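Ticket 2145 – placemat won't lie flat, round table in the reading corner
Status: open
Product: Geltness wavy-edge mat, mint green
Location: Ilten lounge, ground floor

Hi again! Adding to my own ticket so it's all in one place. The short version is that I've got one mint mat on the big round wooden table and it keeps creeping around (I push it back, I go make coffee, I come back and it's wandered). The table was oiled in March with the Carvalho oil you sell, and I'm starting to wonder if that's the problem. The mat was fine on the old table for more than 60 days.
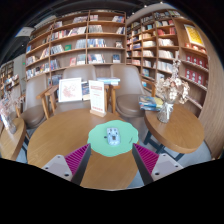 Things I've tried so far: washed the mat in the sink with plain dish soap, dried it overnight, wiped the tabletop with a barely damp cloth. Also swapped it end for end, which did nothing. I haven't touched the books or the sign at the back, they stay put just fine – so it's only the mat.

Your reply said to try it fully on the wood, away from the rim, with nothing on top. OK, did that at 4 this afternoon, and I'll leave it there until tomorrow.
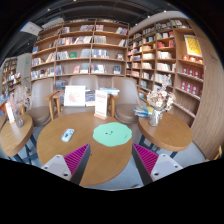
Mint mat on the round table, with the light blue and white item lying to its left.

Still to do: the Drovgate grip dots, part 3150, if you have them in stock. Would they leave marks on oiled wood? I'd really like to know before I stick anything down!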